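작업 노트, 12월 17일
Gretell 공개일 방문 (Brutamska 작업장)

Madstead에서는 나와 Soledad Bustamante가 갔다. 방문자 명단에는 36명이 적혀 있었고, 두 조로 나누어 들어갔다. 우리는 뒤의 조였다. 안내는 Vanderleia Cordeiro 씨가 했다. 설명은 영어로 들었고 메모는 그 자리에서 한국어로 적었으므로, 용어가 조금 이상한 곳이 있을 수 있다. Soledad가 읽고 고쳐 주면 좋겠다.

시연 시간은 40분이었다. 주제는 데스크톱 컴퓨터의 부품을 로봇 팔로 다루는 일이다. Gretell에서는 이 작업을 Furtado라는 이름으로 부른다. 처음에는 사람 이름인 줄 알고 "Furtado 씨는 오늘 오십니까?" 하고 물었다. 작업 이름이라고 친절하게 가르쳐 주셨다.

1. 그리퍼와 거치대

먼저 손목 쪽 카메라의 화면을 보면서 설명을 들었다. 나는 이 화면이 제일 도움이 되었다. 옆에서 볼 때에는 손가락과 부품 사이의 간격을 잘 알 수 없는데, 손목에서 보면 양쪽 틈이 바로 보인다. 우리 작업대에서는 위쪽 카메라 하나만 쓰고 있어서 왼쪽 틈과 오른쪽 틈의 차이를 늘 추측으로 맞춘다.

손가락 끝의 패드는 검은색이고, 표면에 가는 격자무늬가 있다. 우리가 지금 쓰는 패드는 매끈한 것이다. 재료를 물었더니 Cordeiro 씨는 모양보다 교체 주기가 더 중요하다고 대답했다. 재료 이름은 못 들었다. 메일로 다시 물어볼 것.

접근하는 순서는 이렇게 적었다. 손가락을 충분히 벌린다. 부품의 양옆으로 들어간다. 멈춘다. 닫는다. 세 번째의 "멈춘다"를 Cordeiro 씨가 두 번 말했다. 멈춘 상태에서 화면을 보고, 간격이 한쪽으로 많이 치우쳐 있으면 다시 물러난다고 한다. 우리 프로그램에는 이 멈춤이 없다. 접근과 닫기가 한 동작으로 이어져 있고, 2월에 브래킷이 휜 것도 그 때문이 아닌가 생각한다. (그때의 기록은 3074번 시험에 있다. 돌아가서 다시 읽기.) 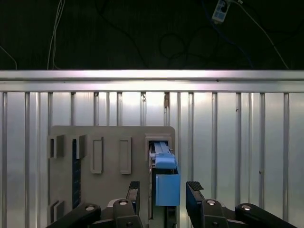 2. 본체 쪽 작업

본체는 옆판을 떼고 눕혀 놓는다. 세워 놓고 하는 방법도 생각해 보았지만, 케이블이 아래로 늘어져서 메인보드 쪽의 접근이 어려웠다고 들었다. 눕혀도 케이블 문제가 모두 없어지는 것은 아니다. 드라이브 베이에서 내려오는 전원선이 메모리 옆을 지나가고, 굵은 검은 케이블 묶음도 보드 가운데 쪽으로 비스듬히 온다. Soledad는 이것을 보고 케이블을 미리 묶어도 되는지 질문했다. 답: 묶으면 쉬워진다. 그러나 실제로 들어오는 중고 컴퓨터는 묶여 있지 않으므로 그대로 둔다.

이 답은 우리 쪽에서도 토론할 가치가 있다고 본다. 우리는 지금까지 시험하기 편한 상태로 정리한 다음에 시험했다. 성공률의 숫자는 좋았지만, 정리하는 시간은 어디에도 적지 않았다.

본체 옆에는 회색 고정판이 있다. 3D 프린터로 만든 것이고, 홀더와 홈과 리브가 많다. 부품마다 자리가 정해져 있다고 한다. 판을 한 장으로 만든 이유를 물었다. 처음에는 홀더를 하나씩 따로 작업대에 고정했는데, 작업대를 청소할 때마다 위치가 조금씩 달라져서 매번 다시 가르쳐야 했다. 한 장으로 만든 뒤에는 판의 위치만 맞추면 된다. 현재의 판은 버전 4이다. 파일을 받을 수 있는지는 아직 모른다. Cordeiro 씨가 내부에서 확인해 보겠다고 했다.

작업대는 홈이 있는 알루미늄 프로파일이다. 우리 것과 비슷해 보이지만 홈의 폭은 재지 않았다. 같은 볼트를 쓸 수 있는지 알려면 재야 했는데 잊어버렸다.

하드 드라이브를 다루는 부분은 조금 자세히 적는다. 드라이브에는 파란 플라스틱 브래킷이 끼워져 있다. 나는 금속 몸체를 잡는 것이 당연히 더 안정적이라고 생각했다. Cordeiro 씨의 말로는, 어디를 잡는가는 나중에 어디에 넣는가에 따라 정한다. 케이지에 넣을 때에 손가락이 벽에 닿으면 잡는 위치가 아무리 안정적이어도 쓸 수 없다. 맞는 말이다. 우리 작업 순서표는 집는 쪽부터 쓰게 되어 있으니 놓는 쪽부터 쓰는 것으로 바꾸어 보고 싶다.

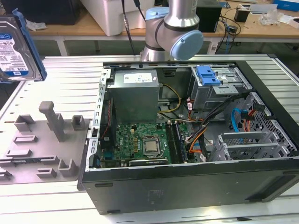
공중에 있는 3.5인치 하드 드라이브와 눕혀 놓은 본체. 왼쪽 아래는 회색 고정판. CPU에는 쿨러가 없다.

쿨러에 대해서도 질문이 나왔다(다른 방문자의 질문). 쿨러를 떼는 작업은 현재의 Furtado 범위에 들어 있지 않고, 사람이 한다. 나사를 푸는 힘보다 굳은 서멀 구리스가 문제라고 했다. 나는 여기에서 "구리스"라는 단어를 못 알아들어서 Soledad에게 물었다.

3. 질문 시간

비상 정지 버튼을 방문자에게 직접 눌러 보게 했다. 누른 뒤에 다시 시작하는 절차도 보여 주었다. 우리 공개일에도 하면 좋겠다. 말로만 설명하면 뒤에 서 있는 사람은 잘 듣지 못한다.

작업자 교육에 대해서는 대답이 짧았다. 새로 온 사람은 처음 이틀 동안 로봇을 움직이지 않고, 손으로 같은 부품을 꽂고 빼는 일만 한다. 손으로 해 본 사람이 원격 조작도 더 빨리 배운다고 한다. 자료가 있는지 물었지만 자료는 없고 경험이라고 했다.

Soledad의 의견: 속도는 우리 것이 더 빠르다. 나의 의견: 그것은 비교할 수 없다. 부품도 다르고 시작 조건도 다르다. 돌아오는 기차 안에서 이 이야기를 오래 했는데 결론은 없었다.

4. 할 일

- 접근 동작과 닫기 동작 사이에 멈춤을 넣는다. 시간은 먼저 길게 잡고 나중에 줄인다. (나)
- 손목에 달 수 있는 작은 카메라를 찾는다. 케이블이 관절에 감기지 않는 경로도 같이 생각한다. (Soledad)
- 3074번 시험의 기록을 다시 읽고, 브래킷이 휜 순간의 좌우 간격을 확인한다. (나)
- Cordeiro 씨에게 감사 메일을 보낸다. 패드의 재료, 고정판 파일, 프로파일 홈의 폭, 세 가지를 묻는다. 메일은 Soledad가 먼저 읽어 준다.
- 정리하지 않은 본체로 시험을 한 번 한다. 준비 시간도 표에 적는다.

방문증을 반납하지 않고 그대로 가져왔다. 메일을 보낼 때 우편 주소도 물어볼 것.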